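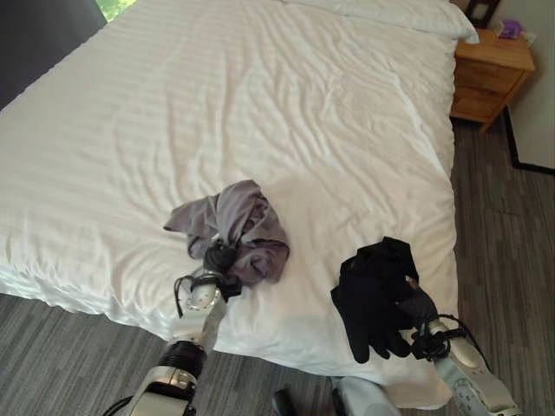

わたしたちの班が調べたのは、Ornleyの町議会にある「住民質問」の時間です。議員じゃない人が本会議で町に直接質問できる枠で、毎回、開会してすぐに設けられています。最初に議事録をざーっと読んだときの感想は、正直「全部おんなじだなあ」でした。質問があって、担当課が答えて、議長がお礼を言って終わり。でも白い掛け布団って、ぱっと見は真っ白でも、近くで見ると同じ白でうっすら縞が織ってあったりしますよね。斜めに寝転んで眺めているとだんだん縞しか見えなくなるあれです。議事録も三回目くらいに読んだあたりから急に縞が見えてきて、そこからはかなり楽しかったです!

テーマを決めるまでの話を少し。最初はもっと大きく「地方議会と住民参加」みたいな題で出したんですが、指導のLionel Vidal先生に「それは本の題名であって、一学期の課題の題名じゃないね」と返されました(ごもっともです)。それで相方のChathurika Dewanさんと相談して、住民質問だけに絞ることにしました。Dewanさんは前の学期に議会の傍聴レポートを書いていて、議事録の探し方をもう知っていたので、そこはだいぶ甘えています。

制度の説明をします。質問したい人は事前に申込書を出します。本文は200字まで。前は当日に手を挙げればよかったのですが、いまは会議の前の週の金曜の正午が締め切りで、申込みはJederというオンライン受付から送るか、役場の窓口に紙で出すかのどちらかです。当日は議長が名前を呼び、本人が読み上げ、担当課が答えます。そのあと本人は一回だけ追加で聞けます。ただしこの追加の質問は「最初の質問の範囲内」でないといけなくて、範囲内かどうかは議長がその場で決めます。あとで書きますが、ここがいちばんもめるところでした。

なぜ事前申込みになったのかというと、議会の説明では「正確な回答を準備するため」です。議事録にもそう書いてあります。当日その場で聞かれても数字が手元になくて、「後日回答します」ばかりになっていたそうです。これはまあわかる。わたしだってゼミで急に数字を聞かれたら固まります。一方で反対した議員さんもいて、「金曜に締め切って、議案の資料が出るのも同じ金曜の夕方では、住民は議案を読む前に質問を書くことになる」と言っていました。わたしはこの発言を見つけたとき思わず付箋を二枚貼りました。

調べ方はとても地味です。議事録に載っている質問を全部抜き出して、表に入れました。全部で113件。何についての質問か、担当課はどこか、その場で答えが出たか、追加の質問があったか、追加が議長に止められたか、という項目をつけていきます。二人で別々に分類して、食い違ったものは話し合って決めました。「歩道の雪かき」は道路の話なのか福祉の話なのか、というだけで学食のテーブルを一時間近く占領したりしています。質問した方は高齢のご家族の通院の話をしていたので、最終的には両方に印をつけられるように表のほうを直しました。最初からそうすればよかったです。

それで結果なんですが、いちばん驚いたのは「後日回答」が減っていなかったことでした。正確に答えるための事前申込みなのに、113件のうち40件が後日回答か、はっきりした答えのないまま終わっています。事前申込みになる前の議事録は要約しか残っていなくて、きちんとした比較はできません。なので「制度が効いていない」とまでは言えないです。Vidal先生にも赤ペンで「言い過ぎ注意」と書かれました。ただ、申込みから会議まで準備の時間があってこの数、というのは書いておいていいと思っています。

後日回答になった質問を読み返すと、お金の話が目立ちます。去年いくらかかったか、来年いくらつくのか、業者はどう選んだのか。たとえば公民館の暖房の修理について、Ikonenという会社との契約がいつまでなのかを聞いた人がいました。担当課の答えは「契約の詳細は確認のうえ回答いたします」。質問は事前に出ていたはずなので、確認する時間はあったんじゃないかな、と読みながらつい突っ込んでしまいました。その後日回答がどこに載ったのかも探したんですが、次の会議の議事録にはなく、その次にもなく、結局見つけられませんでした。本人に手紙で届いたのかもしれません。役場に聞いたら「回答は質問者ご本人にお送りしています」とのことで、つまり同じことが気になっているほかの住民は読めない、ということになります。

追加の質問のほうは、もっと細かい話です。議長が「範囲外です」と止めた場面を並べて読んでみると、止めるときと止めないときの基準がどうもよくわからない。ごみ収集の曜日について聞いた人が収集車の騒音を聞こうとして止められた回があるかと思えば、同じ議長がバス停の屋根の質問からバスの本数の話まで普通に通している回もあります。Dewanさんの見立てでは、時間が押しているときほど止められやすいらしいです。議事録には開始時刻しか載っていないので確かめようがなく、この報告では「そういう印象がある」にとどめます。書きたかったんですけどね!

隣のSkarnanceとも少しだけ比べました。こちらの議会は事前申込みと当日の挙手の両方を残しています。当日枠は時間が短くて、あふれた人は次回に回されます。それと後日回答の扱いが違っていて、回答文がそのまま次の会議の資料の末尾につきます。読む側としてはこれがほんとうにありがたかったです。ページをめくれば答えがある。調査の後半はSkarnanceの資料を開くたびにちょっと感動していました。ただしSkarnanceのほうが職員の数も多いと聞いているので、そのままOrnleyに持ってこられるかどうかは別の話です。

10月の会議には二人で傍聴にも行きました。開会は夜の7時。Ornleyの有権者は2212人なのですが、傍聴席にいたのはわたしたちのほかには数えるほどの方だけでした。住民質問に立ったのは一人で、学校の前の横断歩道を塗り直してほしいという話。紙を持つ手が少し震えていて、読み終わったあとに小さく息を吐いていたのが後ろの席からもわかりました。議事録だと「住民から横断歩道の再塗装について質問があった」の一行なんです。この質問にはその場で答えが出て、春に塗り直す予定とのことでした。終わってから廊下で少しお話しできたんですが、申込書を200字に収めるのに三晩かかったそうです。一番言いたかったのは車のスピードのことで、でもそれを入れると字数が足りなくなるので削った、とおっしゃっていました。

このお話を聞いてから、字数の制限についても調べようということになりました。が、提出された申込書の原文は公開されていなくて、議事録に載るのは読み上げられた内容の要約だけです。削られた部分は当然どこにも残りません。質問した人に会って聞くしかないのですが、名前の公表を望まない方もいるので、今回は手をつけられませんでした。

班として議会事務局に出した提案は二つです。後日回答を次の会議の資料につけること。それから、議案の資料が出たあとに締め切りが来るように、申込みの期限を月曜の正午にずらすこと。最初の下書きには追加質問の基準を文章にするという案も入れていたんですが、Vidal先生に「根拠が印象だけのものを混ぜると、ほかの二つまで弱く見える」と言われて外しました。悔しいけどそのとおりでした。事務局からは受け取りましたという返事が来ていて、中身についての回答は、はい、後日だそうです。

反省点も書いておきます。分類の項目を途中で変えたせいで、最初のほうに入力した分を全部やり直すことになりました。先に何件か試しに分類してから本番に入るべきでした。それと、傍聴に行くのがどう考えても遅すぎました。行ってみたら議事録の読み方が変わったので、次にやる人がいたら表をつくる前に一度行ってみてください。会場は二階で、階段は建物の裏側にあります。わたしたちは正面の入口をうろうろして、開会に二分遅れました。

表のデータはゼミの共有フォルダに入れてあります。分類で迷った質問には備考欄に理由を書きました。雪かきのところだけやたら長いですが、気にしないでください。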